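Gallery: Grasp Planning Software, Dullora Laboratory

The Dullora Laboratory develops perception and planning software for bin picking. The work is directed by Octavio Espinoza. Entries are added as each software release enters testing.

Release 12, wrist view
The planner receives images from the wrist camera and ranks possible grasps before the arm moves. Release 12 adds a check of finger clearance against the bin wall.

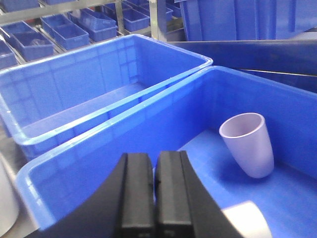
Mikkel Thoroddsen maintains the clearance module, which was first written for the Kunia project. The test set holds 251 recorded picks. Release notes will be posted in December.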